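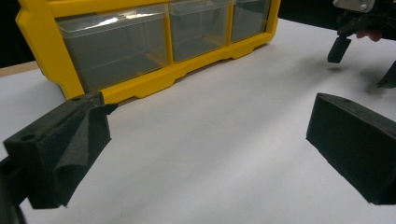 Can a robot sort small parts into drawers yet?

Posted by nondcombe_shed, 2024-11-19

I help run the tool library in Dredby and we have drawer units all over the place, the little see-through plastic ones. Screws, washers, fuses, all of it ends up in the wrong drawer by the end of a month. A member keeps telling me a robot arm could do the tidying now and we should put money aside. I have seen the videos and I have my doubts. Has anyone watched one do this in a real workshop, with no one standing next to it?

wojcik_repairs

Short version – no, keep your money. I went to an open day at Noralgate in May where an arm was putting fittings away. It managed 29 in the time I drank a coffee, and 12 of those went in the wrong drawer. The drawers were the worst bit. Clear plastic shows glare where you want an edge, light drawers drag the whole unit along with them, and if one sticks the arm either gives up or pulls harder. The man on the stand kept reaching in to straighten things and then told me it was automatic.

If you do want to try, fix the unit to the bench and use drawers with a proper lip. Labels help people too, and they cost a lot less.

bench_and_bodge

just get a teenager

slow_lathe

I'd be a bit kinder than the first reply. Picking one known part out of a tray and dropping it in an open bin is old hat, factories have done it for years. Opening a small drawer, putting in a washer and shutting it again without jamming is a different job, and I haven't seen one do it all day. Ask whoever is selling for a full shift on video with no cuts. I asked one firm and got a clip of 86 seconds with music on it.

Also ask what happens when a part lands on the floor. I never got an answer to that one.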